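Cómo preparar un ordenador de sobremesa para su entrega al servicio de reciclaje

La presente guía se dirige al personal de Nutsugah que deba dar de baja un equipo de sobremesa. Los portátiles se tramitan por un procedimiento aparte.

Antes de la entrega

1. Copie los documentos de trabajo en la unidad compartida del departamento y compruebe que se abren correctamente desde otro equipo.

2. Cierre la sesión en todas las aplicaciones con licencia nominal. Las licencias no liberadas siguen imputándose al departamento de origen.

3. Solicite el borrado del disco a Senyo Kpodo, con indicación del número de inventario. El borrado puede tardar hasta 16 horas, durante las cuales el equipo debe permanecer conectado a la corriente.

4. Apague el equipo, desconecte todos los cables y retire memorias USB, discos ópticos y adaptadores.

Entrega

Los equipos se reciben en el almacén de Sesgate, de 9 a 12 horas. Adjunte el formulario de baja firmado por la persona responsable de la unidad — no se admiten firmas por delegación — y conserve la copia sellada.

No abra la caja ni extraiga componentes por su cuenta. El desmontaje corresponde exclusivamente al taller.

Las consultas sobre inventario se dirigirán a Dede Atinga, extensión 1917.

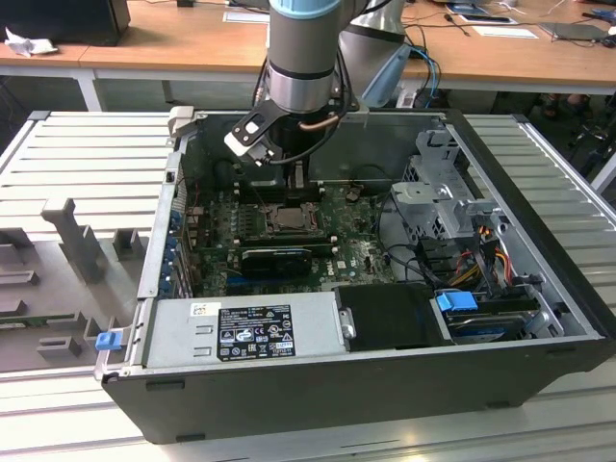

Última modificación: 20 de noviembre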